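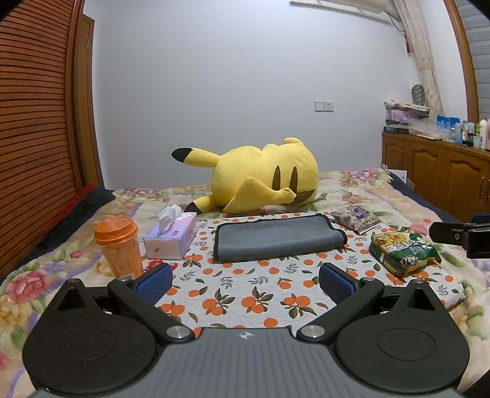
Hello again from the robotics club! It's been a busy old stretch since my last bit in this newsletter, so put the kettle on, because I've got a fair amount to get through.

First, the news most of you have already heard in the corridor: we're in for the Prisberg Cup. Two teams, one in the junior section and one in the open, and I'm chuffed to bits about it. We've got 18 members now (we started the year with 7, and for a couple of weeks in the autumn it was really just me, Manee Siriwan and a box of odd screws), so sending two teams feels like a proper step up.

The task this year is called Tidy Room. In past years it was all blocks and coloured balls on a nice flat board, and everyone got terribly good at blocks and coloured balls. This time the robot has to cope with household things: towels, snack packets, tissue boxes, cups. The rule book has a whole page on what counts as folded, which caused the longest argument we've had since the Great Battery Debate. Dilek Ağca reads it as "no corner hanging out". I read it as "flat enough to put something on". We've written to the organisers and will go with whatever they tell us.

So both teams have been gathering practice runs with the hand-held grippers. You do the job yourself, squeezing and letting go with the gripper where you'd normally use your fingers, and the recordings go into the training set afterwards. It sounds easy. Try picking up one wrapped sweet with it and then come and talk to me! My first go took ages and I said a word I won't put in a school newsletter.

The open team are calling their program Irkora and the juniors have gone for Wornosetti, which I'm told is a kind of pasta they made up at lunch. Between them they've logged 146 runs, and Manee has been through every single one to label it, bless her. If you see her, be nice. She's asked me to pass on that the file names must have the set number FIRST and your initials after, and that "new final one really" is no use to her at all.

A few things we've picked up so far, for anyone thinking of joining in:

Soft things are harder than hard things. A cup stays cup-shaped whatever you do to it. A towel has its own ideas, and if you pinch it in the middle you get a sort of tent.

Shiny packets are a pain for the camera. Crinkly ones too. We want plenty of both in the recordings, so keep your crisp and biscuit bags coming, but please leave them sealed (I've had crumbs in a hinge once and I don't want them again).

Go slowly. The juniors are much better at this than the open team, and I think it's down to the older ones treating it as a race.

Busy patterns are good. We had lots of runs on plain desks and hardly any on anything with a print, so flowery bedspreads and loud tablecloths are very welcome. Ask at home before you borrow the best one, please. 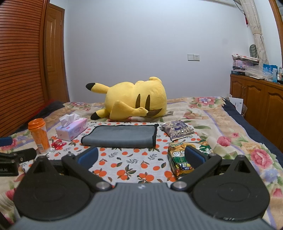 Towel, tissues, drink and snacks laid out on the fruit-print cloth, with Pikachu stretched out at the back.

I'm very fond of that set-up. Roses underneath, oranges on top, and a grey towel in the middle of it all, so there's plenty for the program to get its teeth into. Pikachu has become a bit of a mascot, and there's already talk of putting him on the team shirts, though I suspect somebody would want a word about that. Designs to Dilek by the end of March, and if you can draw something of your own, so much the better.

On to the dull but needful. Consent slips for the Prisberg trip are in the tray outside the workshop. The coach goes at 7 in the morning, and I do mean goes. Packed lunches, sensible shoes, and a jumper, as the hall was freezing last time.

We're also after a few bits and bobs. If anyone has an old laptop that still holds a charge, we'd love it for labelling, and small screwdrivers seem to vanish from the workshop as fast as I buy them. Yaman, the little wheeled robot from last year's display, needs a new home too. He works fine apart from turning left.

Club is at the usual time after lessons, and new faces can just turn up. Bring a snack bag for the pile!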